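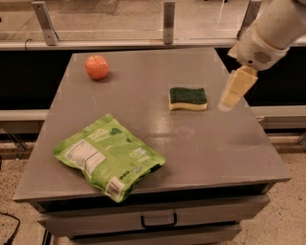
식품위생학 강의노트 5주차
식품 접촉 표면의 세척과 소독
담당: Haiyan Zou
최종 수정: 2024년 10월 13일

5.1 범위와 용어

이번 주는 식품 접촉 표면(food contact surface)을 다룬다. 식품 접촉 표면이란 정상적인 작업 중 식품이 직접 닿는 면, 그리고 응축수나 세척수가 떨어져 식품으로 옮겨갈 수 있는 면을 말한다. 작업대 상판, 도마, 칼날, 절단기 내부, 이송 벨트, 용기 안쪽이 여기에 속한다. 바닥, 벽, 배수구, 문손잡이는 비접촉 표면으로 분류하되, 교차오염 경로를 그릴 때는 함께 표시한다.

용어는 다음과 같이 구분해서 쓴다. 보고서에서 혼용하면 감점한다.

세척(cleaning): 표면에서 눈에 보이는 오물과 유기물을 제거하는 조작. 미생물 수도 함께 줄지만 그것을 보증하지는 않는다.
소독(disinfection, sanitizing): 세척된 표면의 미생물 수를 정해진 수준 이하로 낮추는 조작. 세균 포자는 대개 남는다.
멸균(sterilization): 포자를 포함한 모든 미생물을 사멸시키는 조작. 일반 조리 시설의 표면 관리 목표에는 해당하지 않는다.

영어 문헌의 sanitizing과 disinfection은 관할 기관에 따라 요구 수준이 다르다. 원문을 인용할 때는 해당 문헌의 정의를 각주로 옮겨 적는다.

5.2 오염물의 성질과 세제 선택

오염물은 용해성에 따라 나눈다.

당류: 물에 녹는다. 가열로 캐러멜화되면 제거가 어려워진다.
지방: 물에 녹지 않는다. 알칼리와 계면활성제로 유화한다. 온수가 유리하다.
단백질: 알칼리에서 분해가 잘된다. 고온수를 먼저 쓰면 변성되어 표면에 고착하므로 예비 헹굼은 미지근한 물로 한다.
전분: 호화된 상태에서 마르면 제거가 어렵다. 알칼리 또는 아밀레이스 함유 세제를 쓴다.
무기염류: 경수 성분, 유석(milk stone) 등. 산성 세제로 용해한다.

현장의 오염은 거의 항상 혼합물이다. 우유 가열 설비의 침적물은 단백질과 인산칼슘이 겹쳐 있어 알칼리 세척과 산 세척을 순차로 적용한다. 순서는 설비와 침적물 조성에 따라 달라지며, 교재 연습문제에서는 별도 언급이 없으면 알칼리를 먼저 적용한 것으로 본다.

세척 효과를 결정하는 인자는 네 가지이다. 시간, 기계적 작용, 화학적 작용, 온도. 독일어권 문헌에서는 이를 지너 원(Sinnerscher Kreis)이라 부른다. 한 인자를 줄이면 나머지로 보충해야 한다. 예를 들어 손으로 문지르는 작업을 거품 도포로 바꾸면 기계적 작용이 감소하므로 접촉 시간이나 농도를 높인다. 다만 네 인자가 임의로 교환되는 것은 아니다. 온도를 올려도 계면활성제의 담점(cloud point)을 넘으면 비이온계 세제의 용해도가 떨어지고, 농도를 높이면 헹굼 부담과 재질 부식이 늘어난다.

5.3 표면 재질

스테인리스강: 조리 시설 작업대의 표준 재질. 304와 316 계열이 흔하다. 부동태 피막이 염소 이온에 의해 국부적으로 파괴되면 공식(pitting)이 생긴다. 차아염소산나트륨 용액을 장시간 방치하지 않는다.
알루미늄: 강알칼리와 강산 모두에 약하다.
폴리에틸렌, 폴리프로필렌: 내약품성은 좋으나 칼자국이 생기면 홈 내부의 세척성이 급격히 떨어진다.
목재: 다공성이다. 세균이 내부로 흡수되어 표면 회수율이 낮아지는 현상이 보고되어 있으므로, 표면 검사 결과만으로 플라스틱과 직접 비교하지 않는다.
고무, 실리콘: 개스킷과 패킹에 쓰인다. 노화 균열을 정기적으로 점검한다.

표면 거칠기는 보통 산술평균 거칠기 Ra로 나타낸다. 위생 설계 지침에서 흔히 인용되는 값은 0.8 μm이다. Ra는 평균값이므로 깊고 드문 흠집을 잘 반영하지 못한다. 같은 Ra를 가진 두 면의 세척성이 다를 수 있다는 점을 기억할 것. 흠집의 방향, 용접부 비드, 모서리의 곡률 반경도 따로 평가한다.

5.4 생물막

부착은 가역적 단계와 비가역적 단계로 나뉜다. 초기에는 반데르발스 힘과 정전기적 상호작용이 지배하며 헹굼만으로도 상당수가 떨어진다. 이후 세포외 고분자 물질(EPS)이 분비되면 부착이 고정된다. EPS의 주성분은 다당류, 단백질, 세포외 DNA이다.

생물막 내부의 세포는 부유 세포에 비해 소독제에 대한 내성이 높다. 기전은 복합적이다. EPS가 산화성 소독제를 소모하고, 확산이 제한되며, 깊은 층의 세포는 대사 속도가 낮다. 따라서 부유 세포로 얻은 최소살균농도를 표면 소독 농도로 그대로 쓰는 것은 타당하지 않다. 시험 문제에 자주 나오는 부분이다.

세척 도구 자체도 생물막의 서식처가 된다. 수세미와 행주는 비표면적이 크고 수분과 유기물을 보유하며 건조가 느리다. 발포체 층은 표면만 헹궈서는 내부의 잔류물이 빠지지 않는다. 도구 관리의 기본은 용도별 구분, 사용 후 세척과 건조, 주기적 교체이다. 사용 중인 도구를 소독액에 계속 담가 두는 관행은 유기물 축적으로 유효 농도가 떨어지므로 권장하지 않는다.

5.5 표준 작업 순서

1. 식품과 포장재를 치우고 전원을 차단한다.
2. 고형물을 긁어 제거한다.
3. 미지근한 물로 예비 헹굼을 한다.
4. 세제를 도포하고 문지른다. 위에서 아래로, 깨끗한 쪽에서 오염된 쪽으로 진행한다.
5. 음용수로 헹군다.
6. 육안으로 확인한다. 잔류물이 보이면 2번으로 돌아간다.
7. 소독제를 도포하고 표시된 접촉 시간을 지킨다.
8. 제품 표시에서 요구하는 경우 헹군다.
9. 공기 건조한다.

접촉 시간은 표면이 소독액으로 젖어 있는 시간을 뜻한다. 에탄올을 분무한 뒤 곧바로 닦아내면 접촉 시간을 충족하지 못한다.

5.6 화학 소독제

염소계
수용액에서 차아염소산(HOCl)과 차아염소산 이온(OCl−)이 평형을 이룬다. pKa는 25 ℃에서 약 7.5이다. 살균력은 HOCl이 훨씬 크므로 pH가 높아질수록 효과가 감소한다. 반대로 pH를 지나치게 낮추면 염소 기체가 발생한다. 산성 세제와의 혼합은 금지한다. 유기물에 의해 빠르게 소모된다.

제4급 암모늄 화합물
양이온성 계면활성제이다. 세포막을 교란한다. 잔류성이 있고 부식성이 낮다. 음이온성 세제가 남아 있으면 불활성화되므로 헹굼이 불충분한 표면에서 실패하기 쉽다. 면 소재 행주에 흡착되어 용액 농도가 떨어지는 것도 흔한 원인이다.

과산화초산
낮은 온도에서도 효과가 유지되고, 분해 산물은 초산, 물, 산소이다. 원액은 자극성과 부식성이 강하다.

에탄올
단백질 변성에 물이 필요하므로 무수 에탄올보다 70% 부근의 수용액이 효과적이다. 포자에는 효과가 없다. 화기 주변에서 사용하지 않는다.

희석 계산
C1V1 = C2V2를 쓴다. 유효염소 4%(w/v) 원액은 40,000 mg/L이다. 200 mg/L 용액 10 L를 만들려면 V1 = 200 × 10 / 40,000 = 0.05 L, 즉 원액 50 mL에 물을 더해 10 L로 맞춘다. 원액의 유효염소는 보관 중 감소하므로 계산값으로 끝내지 말고 시험지 또는 적정으로 확인한다.

5.7 열 소독

특정 온도에서 균수를 1/10로 줄이는 데 걸리는 시간을 D값이라 한다. D값을 1/10로 줄이는 데 필요한 온도 상승폭이 z값이다.

log N = log N0 − t / D
D(T) = D(Tref) × 10^((Tref − T) / z)

계산: D60 = 2분, z = 7 ℃인 균을 5 log 감소시킨다. 60 ℃에서는 10분이 필요하다. 67 ℃에서는 D = 0.2분이므로 1분이면 된다. 이때의 온도는 표면 온도이며 물의 공급 온도가 아니다. 두꺼운 금속 상판은 열용량이 커서 표면 온도가 목표에 도달하는 데 시간이 걸린다. 도달 시간은 유지 시간에 포함하지 않는다.

5.8 검증 방법

육안 검사: 가장 먼저 한다. 조명 조건과 관찰 각도를 기록한다.

ATP 측정: 루시페린-루시페레이스 반응의 발광량을 RLU로 읽는다. 미생물과 식품 잔사의 ATP를 구별하지 못한다. 기기 간 RLU는 호환되지 않으므로 합격 기준은 기기별로 설정한다. 소독제 잔류가 효소 반응을 저해하면 값이 낮게 나온다.

면봉법: 일정 면적의 틀을 대고 가로, 세로, 대각선으로 문지른다. 소독 후 채취 시에는 중화제를 포함한 희석액을 쓴다. 염소계에는 티오황산나트륨, 제4급 암모늄에는 레시틴과 폴리소르베이트 80을 사용한다.

접촉평판법: 평평한 면에만 적용한다. 균수가 많으면 집락이 겹쳐 계수가 불가능하다.

실습 자료 A(Poltirholm 실습동, 조리 작업대, 면봉법)
세척 전 1,106 CFU/cm²
세척 후 131 CFU/cm²

로그 감소값은 log(1,106) − log(131) = 3.044 − 2.117 = 0.927이다. 백분율로는 88.2% 감소에 해당한다. 1 log에도 미치지 못한다는 점에 유의한다. 백분율 표기는 감소 효과를 과대하게 인식시키는 경향이 있어 본 과목에서는 로그값을 병기한다.

실습 자료 B(같은 건물, Verkero 측정기)
절단기 칼날 뒷면 1,009 RLU
배출구 안쪽 거의 2,000 RLU

두 지점의 배율을 균수의 배율로 해석하지 말 것. 배출구 쪽에 과육 잔사가 많았다면 균수가 같아도 이 정도의 차이는 나올 수 있다. 판정에는 동일 지점의 세척 직후 기준값이 필요하다. 자료 B에는 기준값이 없으므로 판정 불가로 처리한다.

5.9 표본 설계

채취 지점은 위험도에 따라 고른다. 세척이 쉬운 중앙부만 채취하면 결과가 낙관적으로 치우친다. 모서리, 용접부, 손잡이 안쪽, 개스킷을 반드시 포함한다. 회수율은 재질과 채취자에 따라 변동이 크므로 추세 비교에는 채취자를 고정하거나, 고정할 수 없으면 채취자를 변수로 기록한다. 불검출은 0이 아니라 검출한계 미만으로 적는다. 로그 변환 시 불검출을 어떤 값으로 대체했는지도 밝힌다.

5.10 연습문제

1. 유효염소 5%(w/v) 원액으로 100 mg/L 용액 25 L를 조제하려고 한다. 필요한 원액의 부피를 구하라.
2. D65 = 0.6분, z = 6 ℃인 균에 대해 71 ℃에서 4 log 감소에 필요한 시간을 구하라.
3. 세척 후 ATP 값은 낮으나 면봉법 균수가 높게 나온 표면이 있다. 가능한 원인을 두 가지 이상 서술하라.
4. 실습 자료 A의 표면에 3 log 감소 효과의 소독을 추가로 적용하였다. 예상 균수를 구하고, 이 계산이 전제하는 조건을 적어라.
5. 제4급 암모늄 소독액을 면 행주에 적셔 사용하는 절차를 검토하고 수정안을 제시하라.

제출은 다음 수업 시작 전까지, 풀이 과정을 포함해 A4 두 쪽 이내로 한다. 계산 문제는 단위를 생략하면 부분 점수만 준다.

읽을 자료: Dreveter 강의 자료집 4장(생물막), 6장 앞부분(중화제 선택). 6장의 표에 있는 접촉 시간은 부유 시험 조건의 값이므로 표면 조건과 구분해서 읽는다.

다음 주: 세척 공정 자동화(CIP), 유속과 난류 조건, 사각 구간의 허용 길이.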